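Chapter 9
Who Decides What Students Read?

Learning goals
After reading this chapter, you should be able to:
Explain the difference between a syllabus, a reading list and a curriculum.
Describe the usual steps by which a university course is changed.
Identify the main arguments made for and against required reading.

Opening case: The reading list at Turmont

In October, the history department at Turmont College posted a draft of its new first-year survey course. The old course had a required list of 62 titles, most of them chapters from longer books. The draft cut the list to 40 and moved the rest to an optional shelf in the library. Students would choose two optional titles per term and write a short review of each.

The change looked small on paper. Within a week, more than 400 students had signed a petition asking for it to be delayed. Some of them wanted a shorter list but objected to the titles that were dropped, which included all of the material on the Destau region. Others worried that the optional shelf would hold one copy of each book. Several faculty members said they had not been consulted – the draft had gone straight from the course team to the dean's office.

The college held an open meeting. No vote was taken. The draft was sent back to the department with a request for written comments, and the old list stayed in use for the rest of the year.

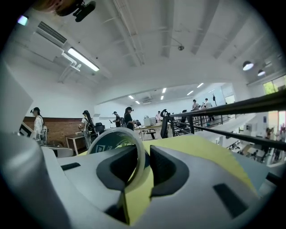 Figure 9.1 A roll of clear adhesive tape with a dark green core.

Cases like this one are common. A reading list is often the part of a course that people outside the classroom can see most easily, so it draws attention that teaching methods and grading rules do not. It also raises a basic question of authority. At some universities a single instructor may change a list at any time. At others, such as Vasseur University, every change to a required text must pass through a department board and then a faculty council, and the process can take most of a year.

9.1 Three terms that are often confused

A curriculum is the full plan of study for a degree or program. It states which courses are offered, in what order, and what students should know at the end.

A syllabus is the plan for one course. It sets out the topics, the schedule, the assignments and the rules for grading.

A reading list names the texts used in that course. It may be part of the syllabus or a separate document. Required texts are those on which students can be tested. Recommended texts are not.

In the Turmont case, the curriculum did not change at all. The syllabus changed slightly, with the addition of the two reviews. Most of the dispute was over the reading list, and over who had the right to revise it.

Section 9.2 follows a proposal through each stage of approval, using the course rules at Utow State College. Before you go on, find the syllabus for one of your own courses and note which of its texts are required.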